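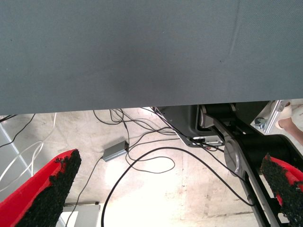 灰布边上的机械臂和一地的线，Nekum开放日

Nekum的开放日我惦记了好久，二月份就报上名了，一直等到2018年6月5日才轮到我们这一批。去之前我老公交给我一个任务：问问什么时候能买到会叠衣服的机器人。我家沙发上那堆衣服已经堆成小山了，他说我要是能带个准信回来，晚饭他做。

先说路。导航会把你带到后门，后门不开，要绕过Zusport的仓库再走一段，太阳底下走得我一身汗。到了签到，领胸牌，还发一个布袋子，里面一支笔、一本薄薄的册子和一瓶水。我们这批一共30个人，分两组走，我跟的是Saoirse Buckley带的那组。她是爱尔兰人，中文说得特别溜，语速也快，我记笔记的手都要抽筋了。

第一站是会议室，放片子，讲公司历史，这段我就跳过了（空调太舒服，差点睡着）。片子里提到他们最早是给Ó Riain做减速箱装配线的，后来才琢磨起家务这一块。我当时还纳闷，装齿轮和叠衣服有什么关系？后面Saoirse讲了，我觉得挺有道理：两样都是手上的活儿，都得看准、拿稳、放对地方，力气使大了使小了都不行。

然后才进到实验区。说实话跟我想的差太远了！我脑子里是那种白得发亮、电影里的实验室，进去一看，地上黑的白的电线绕来绕去，电源适配器就躺在地上，跟我家电视柜后面一个德行。机械臂是黑的，夹爪是大红色，内侧贴着一层黑黑的疙疙瘩瘩的东西。我问能不能摸，Saoirse说备用的那只可以摸，我就上手捏了捏，糙糙的，有点像旧的防滑垫。

这一站讲的是装行星齿轮。听着高级，意思就是一个圆盘，上面立着几根小销子，要把小齿轮一个一个套上去。搁人手里是什么难度呢？我们组有个小男孩，拿教具试了一下，几秒钟就套好了，还嫌没意思。
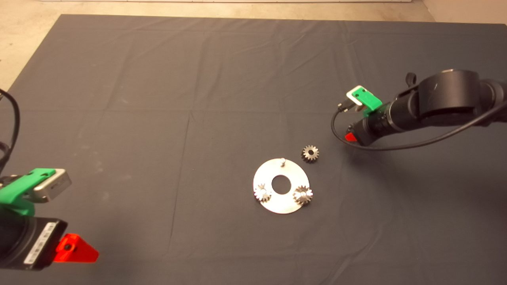

可是机器要做这件事，麻烦就多了。齿轮中间那个孔得对准销子，偏一点点就卡在边上，下不去；好不容易套进去了，牙又可能跟旁边的顶住，这时候人会下意识地轻轻转一下，手指头一捻就咬上了。就这个“一捻”，Saoirse说他们花的工夫最多。还有金属反光，灯一照，盘子有的地方白花花一片，摄像头看着也费劲。我以前从来没想过反光也算个事儿。

有位大叔问得很直接：那这活儿现在到底能不能交给它？Saoirse答得也痛快，她说固定工位、固定零件，传统的自动化设备早就能干了，又快又稳。难的是零件随手往布上一搁，位置天天变，还要它自己找、自己拿、自己装。这种她不敢打包票。大叔追问，还要几年？她笑笑，说这个问题每一批客人都问，她每次都不答，哈哈。

我赶紧把叠衣服的问题也递上去。她的回答让我有点泄气：衣服比齿轮还难。齿轮再小，形状是死的，衣服一拎起来就变样，袖子在哪儿领子在哪儿都得重新认。她让我留意桌上垫的那块深色的布，上面全是折痕，她说光是把这么一块布铺得平平整整，让机器来做都是一道大题。我想想我家的床单被罩……行吧，沙发上那座山还得我自己来。

出来以后有个小展厅，摆着一台叫Plusesen的样机，是给家里厨房用的，可惜那天只展不动，围着绳子，旁边的牌子写得很漂亮，我看完也没看明白它究竟会干什么。同组的一位姐姐说她只求有个东西能把洗碗机里的碗收回柜子里，我举双手赞成！

实用信息写在最后：门票不要钱，要提前在网上报名；全程4站，站着的时间长，穿双舒服的鞋；园区食堂可以吃，牛肉面不错，甜品就算了；停车场在Zusport那一侧，离入口500米，带老人的留点时间。小朋友可以进，教具齿轮随便玩，我看好几个大人玩得比孩子还起劲。

晚饭最后还是我做的。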